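Jalton Project - Progress Report, Work Package 3 (Perception and Planning)
Prepared by: Myfanwy Pritchard
For: Marloes Declercq, Postma
Date: Saturday, February 25, 2023

Status

Work package 3 is on schedule except for the grasp planner, which is two weeks behind. No change to the budget is requested.

Data pipeline

The recording tool now writes both hands to one file with a shared clock. Before this month the left and right streams were saved separately and matched afterward by a script, and the match failed whenever one hand started late. We reprocessed the older sessions with the new loader. Of 2000 episodes, 188 were dropped for missing frames or bad tracking. The rest pass the checks and are on the Bustura server under the February folder.

Pose tracking on the plain white tabletop is still the weak point. The tracker gets few features from the surface and drifts when a hand moves in close. We added a relocalization step that runs at the end of each episode and corrects the path backward. It helps on long episodes and does very little on short ones.

Perception

The current task set uses compartment boxes with see-through lids and dividers. The segmentation model was trained mostly on solid objects, and it tends to merge the dividers with the table behind them or to read glare on the lid as a separate object. We labeled 418 images by hand, with the lid and the body as separate classes, and retrained on those together with the old set. Lid outlines are much better. Divider edges are still unreliable, most of all where two dividers overlap in view. 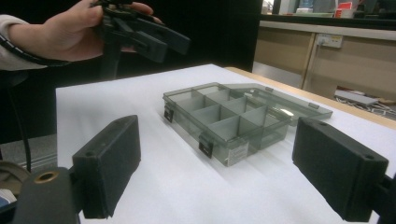 Two-handed work with the organizer box, lid open, from the camera on one of the hand-held grippers.

The label format has a new field for lid state (open, closed, partly open). Prelier has the updated schema and has confirmed that their viewer reads it.

Planning and control

The planner treats the two arms as one system when they are close together and as two when they are apart. Switching between these modes caused short pauses, which we traced to the collision model being rebuilt on each switch. It is now cached. In simulation the pauses are gone - we have yet to repeat this on hardware.

The delay on the grasp planner comes from the latches. The planner picks contact points from the segmentation output, and small dark parts on a clear body are often missed. We are testing a separate detector for latches and tabs that runs only on a cropped region.

Next period

- Run the cached collision model on the arms, 40 trials per mode.
- Finish the latch detector and decide whether to keep it separate.
- Add divider labels to the training set.
- Send Postma the revised grasp planner schedule.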